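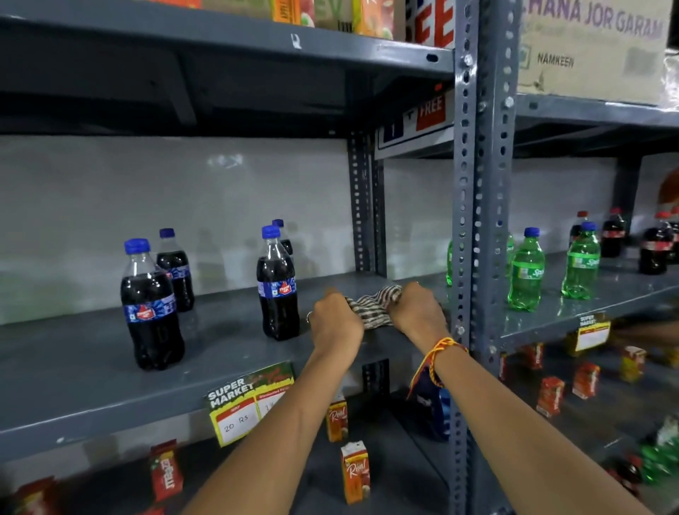

## Date codes and stock rotation for the November changeover

Starting in November, the Akyol warehouse in Osdale will ship soft drinks, water and juice by production lot instead of by pallet position. Member stores will see two changes: a lot line on the delivery sheet, and a remaining-life figure for each case. The order form stays the same, and so do the cutoff times (2 p.m. for the Rumton route, 4 p.m. for everyone else).

The change follows a review of write-offs at member stores over the past year. Across the group, 1,701 cases were credited or scrapped for age. Plastic bottles made up most of these, and single-serve diet products were the largest group within plastic. Cans were a minor item. Glass was too small to report separately.

### Why plastic ages faster

PET, the plastic used for nearly all soft drink bottles, lets carbon dioxide pass slowly through the wall. The rate depends on wall thickness, temperature and the ratio of surface to volume. A small bottle has more wall per ounce of drink than a large one, so it goes flat sooner under the same conditions. The bottler sets a shorter date on small sizes for that reason.

Heat speeds up the loss. It also breaks down aspartame, and the drink tastes less sweet. Diet lines that use aspartame therefore have two clocks running, and a back room that gets hot in summer can use up product life that the printed date assumes is still there. Aluminum cans hold their gas well, but they don't protect the sweetener.

### Reading the codes

Three formats are in use on the products we carry.

- **Open date.** Month, day and year, or month and day only. On most soft drinks it is a best-quality date set by the bottler.
- **Day-of-year code.** A three-digit number for the day, with one or two digits for the year placed before or after it. Day 034 is February 3. Stores have misread this as a price or plant number.
- **Lot code only.** Letters and digits with meaning only to the producer. Some imported juices use it on the bottle and print the open date on the outer case. Cut the panel from the case and keep it until the last unit is sold.

Where an open date and a lot code appear together, enter the open date. The lot code is needed only for a recall or a quality claim.

### Delivery sheet

The new sheet prints one line per lot. If an order of ten cases is filled from two lots, the item appears twice, and the quantities add up to the order. Receiving staff should check both lines before signing. A shortage on one lot can't be offset by an overage on the other, because the credit system now treats them as separate items.

Remaining life is printed in days. The warehouse will not ship a carbonated product in plastic with fewer than 34 days left unless the store has accepted short-dated stock for that item. Acceptance is set per item in Flirkemance, under Receiving, then Date Rules. The default is off. Stores that turned it on during last year's clearance should check whether they still want it.
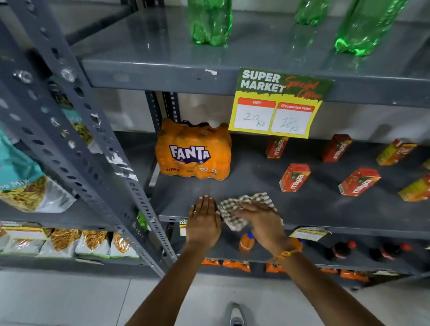

**Does the printed date have to be the only thing we rotate by?**

The printed date comes first, and the delivery date is used only to break a tie. Two cases with the same date go out in the order they were received. A newer delivery can carry an older date, particularly when the warehouse draws down the end of a lot, so rotating by arrival alone will put some product out of sequence.

### Storage

Keep back stock out of direct sun and away from compressor exhaust. Don't stack cases against an outside wall that faces south or west. Leave the shrink wrap on until the case goes to the floor, as it blocks dust and keeps the date panel with the product.

Slow items need a smaller facing. A store that sells four bottles of a flavor in a week does not gain from a row twelve deep, and the units at the back are the ones that age out.

### Credits

Age credits are limited to product received inside the shipping rule above and reported before the printed date. Photograph the date and the lot line, then submit both in Flirkemance. Claims under 1,000 cents are held and paid with the next claim. The annual ceiling for each store is 900 dollars and resets in January. Product damaged by freezing is handled as a transit claim and does not count toward the ceiling.

Stores on the Rumton route will receive the old sheet and the new sheet together for their first two deliveries. Sign the new one. The old copy is for comparison and can be discarded after the invoice posts.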